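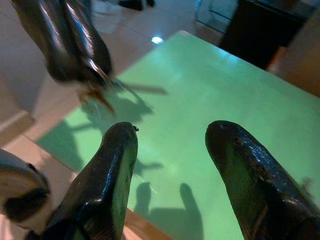

Two arms, one board: our project report

11 Shares | 2 Comments

February 11, 2018

Our project for the robotics module at Hornlow was getting two robot arms to work over the same board without crashing into each other. We called it Rulside (long story, involves a bus stop) and did nearly all of it at my place, as the college lab shuts at weekends.

The plan was dead simple on paper. Left arm holds a card, right arm takes it off it, right arm puts it down. We'd done the handover in simulation and it worked 100 times out of 100, so we were feeling pretty smug!

Then came the real thing. Out of our first 23 tries we got 2 clean handovers, and I'm being generous with one of those. The grippers kept closing a bit too early, and with both wrists tilted in towards each other the gap between fingertips is really hard to judge. The shadows on the green surface didn't help either – our card finder (a script we nicked from last year's Ghaffari group, with permission) got muddled whenever one fell near the card.

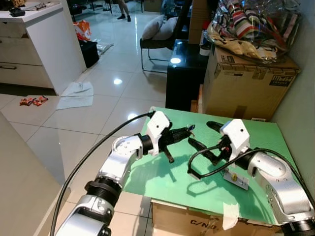 What we changed

First, the height. The board sits on a cardboard box, which sounds daft, but it's the right height for both arms and cost us nothing. Masking tape on the front edge stopped it creeping about, mostly.

Second, the cables. They have to loop clear of the joints with enough slack for a full wrist turn, and we spent a whole evening on that.

Third, we slowed the last bit of each move right down and made the right arm wait for a "ready" from the left one. That did more than everything else put together. On the next run we got 22 handovers before it dropped one, and I may have shouted.

Still to do: picking the card up off the board when it lands flat, as the fingers just skate over it.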